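Plaltodcombe Community Workshop
Autumn walk-round: safety and housekeeping checklist, with comments
Date of inspection: Thu 30 October
Inspected by: Sang-wook Um
Areas: front entrance, main hall, kitchen, woodwork bay, sewing room, repair room, yard
Ratings: OK / FIX / STOP. A STOP means the thing stays off until I say otherwise. Taking my label off does not count as me saying otherwise.

Items carried over from August are marked (A). There are more of those than I would like.

1. FRONT ENTRANCE AND HALLWAY

1.1 Door opens fully and closes by itself. OK
Closes with great conviction. Watch your heels.

1.2 Doormat flat, no curled edges. (A) FIX
The mat has been turned over, so the curl now points down and makes a hump in the middle. Full credit for effort. Please buy a mat.

1.3 Hallway clear to full width. FIX
Upright piano. It was "here for the weekend" in August. You can get past it sideways, but the fire code does not assume everyone will be facing the same way and breathing in. Move it to the main hall, north wall, or find it a loving home.

1.4 Exit sign lit. OK

1.5 Sign-in book in use. FIX
The book has a pen on a string, and the last entry was signed "me." If we ever have to call the roll in the parking lot, I look forward to shouting that.

2. MAIN HALL

2.1 Floor free of trip hazards. OK
Loose board by the stage has been screwed down. Somebody used seven screws on it. It will outlive the building.

2.2 Chairs stacked no more than 5 high. FIX
I could not reach the top chair of the stack by the window, and I am not short. The rule is printed on the wall directly behind the stack, where the stack hides it. I have moved the rule.

2.3 Ceiling lights working and covers secure. OK
One tube hums in B flat. Left alone for the sake of the choir.

2.4 Fire extinguishers in place, pin and seal intact, tag current. FIX
Two in place. The third was holding open the kitchen door. It has been returned to its bracket and the door has been given a wedge, which it is only allowed to use while someone is carrying something.

2.5 Stage curtain clear of heaters. OK

3. KITCHEN

3.1 Fridge at or below 40 F. OK
Temperature fine. Contents are outside the scope of this inspection, though I did wonder about the jar marked DO NOT.

3.2 Outlets near sink are GFCI and trip when tested. OK
Both tripped. So did the coffee maker, which led to comments from the quilting group that I will not record.

3.3 Extension cords not used as permanent wiring. (A) STOP
The Fidmont urn is plugged into a cord, which is plugged into a power strip, which is plugged into a second power strip behind the bread box. I have unplugged the lot and taken the second strip home with me. The urn goes straight into the wall or it does not go in.

3.4 First aid kit stocked and in date. FIX
Contains one eye patch, nine safety pins and a packet of burn gel older than my nephew. Needs bandages in more than one size, gloves and tweezers. The list is taped inside the lid.

3.5 Knives stored safely. OK
New magnetic rack is well above child height. Thank you to whoever put it up and used a level.

4. WOODWORK BAY

4.1 Table saw guard fitted. OK
Fitted and, judging by the scratches, used. I had a whole speech ready.

4.2 Emergency stop reachable from operating position. FIX
Reachable if you lean across the blade. I would like everyone to read that sentence again. Button to be moved to the front left leg before the next session.

4.3 Dust bag emptied. STOP
It had taken on the shape and firmness of a Thanksgiving turkey. Saw is off until the bag is emptied and the filter brushed out. Outside, please, and downwind of the quilting group.

4.4 Finishing rags in lidded metal can. (A) FIX
We have the can. We have the lid. On the day, the rags were in a cardboard box next to the can. Oily rags can heat up on their own and catch fire, and a cardboard box is more or less a serving suggestion.

4.5 Eye protection available. OK
Plenty of pairs. Half are so scratched that wearing them brings its own hazards. Bin those.

5. SEWING ROOM

5.1 Irons off and cooling on rests. OK
5.2 Shears in rack, needles in tins. OK
5.3 Machine cords not running across walkway. OK
5.4 Rug tape holding. OK

I have nothing to say about the sewing room. I went around it a second time in case I had missed something. The other rooms might like to send a delegation.

6. YARD AND OUTBUILDING

6.1 Gate latch works. FIX
Works from the outside only, a feature more usual in livestock pens.

6.2 Ladder feet and rungs sound. OK
Rungs sound. Ladder must be chained up when not in use. The chain was found neatly coiled on the top rung.

6.3 Gas cans labeled and kept out of sun. OK

6.4 Shelving fixed to wall and not overloaded. FIX
Load plate on the Geum rack says 2,000 lb. That figure is for the rack when it is bolted to something. It is currently leaning on a hedge trimmer. Two wall brackets, please, and put the paint on the bottom shelf.

6.5 Outdoor light over steps. (A) FIX
Bulb replaced since August. The new bulb lights the roof beautifully. Turn the fitting down.

7. REPAIR ROOM

7.1 Bench outlets tested, no scorch marks. OK

7.2 Soldering irons in stands, extraction fan running. FIX
Irons in stands. The fan runs, but it was blowing toward the person at the bench. Turn it around. You will feel the benefit by lunchtime.

7.3 Equipment unplugged at the wall before covers come off. FIX
The notice on the door has been amended in ballpoint to read "unplugged-ish." Replace the notice. Switched off at the front is a different condition from unplugged, and the power supply knows it.

7.4 Power supplies never opened. OK
Everyone I asked gave the right answer without looking at anyone else first.

7.5 Side panels and screws stored off the floor. FIX
I found a panel by standing on it. Panels go in the rack, edges in. Screws go in the Drundia trays and not in the mug, which at least one person has drunk from.

7.6 Hands, sleeves and lanyards clear of the drive cage. FIX
Cut metal inside a case can be sharp, and it is always the back of the hand that finds it. Lanyards off, sleeves up, and move the cables aside before you reach past them. One Band-Aid used this quarter, hence item 3.4.
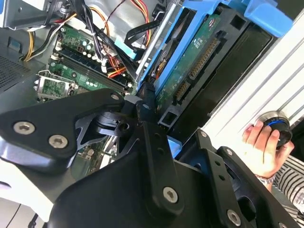
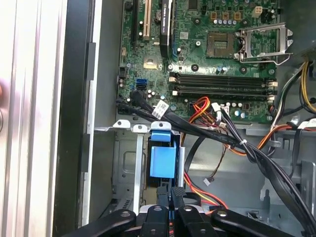 Items 7.3 and 7.6: desktop tower, open, green motherboard showing (both pictures).

ACTIONS BEFORE NEXT WALK-ROUND

Saw bag emptied and stop button moved: before anyone cuts so much as a dowel.
Urn into wall outlet: done by me, under protest from others.
Piano: 3 weeks, then I advertise it.
First aid kit, doormat, wall brackets: one shopping trip. Keep the receipt this time.
Gate latch: whoever last got stuck in the yard has first refusal on the job.

Replies go on the clipboard by the sign-in book. Please use a name other than "me."

S. Um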